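Plornitz Enari bookshelf speakers
Set-up guide, section 2: Placing, wiring and pairing

Revised February 2022. Replaces the folded sheet in the box. If the sheet and this page disagree, go with this page.

Before you start

Check the box. Two speakers, one marked L and one marked R on the back label. Mains lead. Link cable, thin, grey, same plug both ends. Optical cable. Remote. Bag of rubber feet. The remote battery is already in but has a plastic tab under it — pull the tab.

The R speaker does all the work. Amp, inputs, Bluetooth, the lot. L is just a speaker and needs the link cable. If you only plug in L you get nothing and that is normal.

Don't plug into the mains yet.

CAUTION: R is heavier than L. Lift from underneath. Don't lift by the grille, it is only held on by magnets and will come away in your hand.

2.1 Placing the speakers

1. Pick the spot. Shelf, sideboard, desk or stands. Level and solid.
2. Stick on the rubber feet, one per corner. Press and hold a few seconds each.
3. Put R on the side nearest your mains socket. It doesn't have to be on the right! See 2.5 for swapping channels.
4. Leave a hand's width behind each speaker. The bass port is on the back and needs air.
5. Turn both in a little towards where you sit.
6. Tweeters at ear height if you can manage it. On a low table, tilt them back with the wedges (sold separately, or use something firm of your own).

Note: shoved into a corner they will boom. If there is nowhere else, use the foam bungs from the feet bag and set the Room switch to WALL. Bungs push in and pull out, no glue.

Note: record player on the same shelf? Expect rumble, maybe howling at high volume. Put one or the other somewhere else. Feet don't cure it.

2.2 Link cable

1. Mains off.
2. Push one end of the link cable into LINK OUT on R. It clicks.
3. Other end into LINK IN on L. Clicks again.
4. Give each end a gentle tug. If it slides out it wasn't in.

The cable supplied will do most shelves. For wider rooms there is a long one, ask for Cartwright lead 335. Do not join two short ones with a coupler. Do not use a network cable, it looks close enough to try and it isn't the same plug.

CAUTION: never pull or push the link cable with the speakers on. Loud thump, possible damage to the tweeter, not covered.

2.3 Mains and first switch-on

1. Turn the volume knob on R all the way down. It is on the back, top left.
2. Mains lead into R, then into the wall.
3. Press the standby button. Light on the front of R goes red, then amber, then white.
4. White and steady means ready.

Amber for more than a minute — switch off at the wall, wait, try again. Still amber, see section 6.

First time on, there may be a soft click from inside R. Relay. Fine.

2.4 Inputs

What goes where:

OPTICAL — TV. Take the little clear caps off both ends of the cable first. People miss these. The plug only goes in one way round, so if it won't go, rotate it, don't force it.

AUX — anything with a headphone socket. Cable not supplied.

PHONO — record player without its own preamp. Ground wire to the small screw next to the sockets.

LINE — record player with a preamp, CD player, most other things. Same pair of sockets as PHONO, the switch beside them decides which. Check the switch before you blame the cable.

USB — service only. Will not play files, will not charge a phone.

CAUTION: do not play a CD player through with the switch set to PHONO. Very loud and very distorted. Volume down before moving the switch either way.

TV steps:

1. Optical cable from TV to R.
2. In the TV's sound menu, choose optical or external speakers. Wording differs from set to set.
3. Set digital audio out to PCM. Not Auto, not Bitstream.
4. Turn the TV's own speakers off if it doesn't do it for you.
5. Press TV on the remote. Light goes green.

No sound, or a ticking noise, is nearly always step 3.

Note: lips and voices out of step? Hold TV on the remote, tap + or − until it looks right. There are 9 steps of delay. Saved when you let go.

2.5 Swapping left and right

If R had to go on the left, swap the channels:

1. Speakers on, any input.
2. Hold MUTE on the remote until the light blinks blue.
3. Press the right arrow.
4. Light blinks again and goes steady. Done.

Same again to swap back. Survives a power cut, but a factory reset wipes it.

To check, play something where you know which side a part comes from. Or use the test tone in the Trarkley app, which says left and right out loud.

2.6 Bluetooth

1. Press BT on the remote. Light blinks blue, quickly.
2. On the phone, open Bluetooth and pick Enari R. There is no Enari L in the list, don't wait for it.
3. Light goes steady blue. Play something.

The speakers remember 6 devices. Add another and the oldest drops off. Two phones can't be connected at once, whoever got there first keeps it until they disconnect or walk out of range.

Phone sees it but won't connect: forget the speaker on the phone, then hold BT for a slow count of five, then start again from step 1. This clears every phone, not just the awkward one, so everybody else in the house will have to pair again to.

Range is good in one room, poor through brick and worse through anything with foil-backed plasterboard. Sound dropping out when somebody walks past usually means the phone is at the far end of what it can manage. Move the phone.

Note: turn the phone volume up to near the top and control the level from the remote. Phone low and speaker high gives you hiss.

2.7 The Trarkley app

Optional. Everything in the app except the test tone, room set-up and updates can be done on the remote.

1. Install the app, turn on Bluetooth, allow it when asked.
2. Open the app within the same room as the speakers.
3. Tap Add, choose Enari, wait.
4. If it offers an update, take it. Leave the phone where it is till the bar finishes.

CAUTION: don't switch off during an update. If you have a power cut halfway, leave the speakers unplugged for a bit, then plug in and hold standby. The light will go purple and the app will pick up where it stopped.

Room set-up:

1. Sit where you normaly sit.
2. Quiet please. Fan off, window shut, washing machine paused.
3. Hold the phone at head height with nothing over the microphone. Take it out of a thick case.
4. Tap Start. You get a run of sweeps, first one side, then the other.
5. Move along one seat when told, repeat.
6. Save, give it a name.

Works best done once the furniture is where it is staying. New sofa, new rug, do it again. Takes a couple of minutes.

If you don't like the result there is an off switch on the same screen. Some people prefer it off. No harm either way.

2.8 Adding a subwoofer

Any powered sub will do. You need one ordinary phono lead.

1. Everything off at the wall.
2. SUB OUT on R to the input on the sub. If the sub has two inputs, use the one marked LFE or mono, otherwise left.
3. Turn the sub's own crossover knob to maximum. The Enari does the filtering.
4. Sub level to a third of the way up.
5. Power on, play something with a steady bass line, adjust by ear from your seat.

Bass goes thin when you add the sub? Flip the phase switch on the sub. Leave it wherever it sounds fuller.

Hum from the sub: try it on the same socket strip as R. Then try another lead. TV aerials can cause it too — unplug the aerial for a moment and see if the hum goes.

2.9 Feet, shelves and surfaces

The feet grip well on paint, glass and sealed wood. On oiled or waxed wood they can leave a mark after a while, so put a bit of card or felt under, and shift the speakers now and then. Feet supplied from June onwards are a paler rubber and mark less. Old black ones can be swapped free, quote the number on the back label of R.

Don't screw into the cabinets. No brackets, no keyhole plates. The wall-mount version has its own inserts, this one hasn't.

If you're making your own shelf, go for solid and thick over long and thin. A thin board sings along with the bass. Fix it at both ends and in the middle, and knock on it before you load it — dull is good, ringing wants another bracket. Drill any cable holes before the speakers go up, wide enough for the plug and not just the wire.

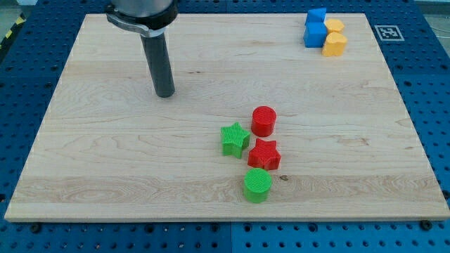
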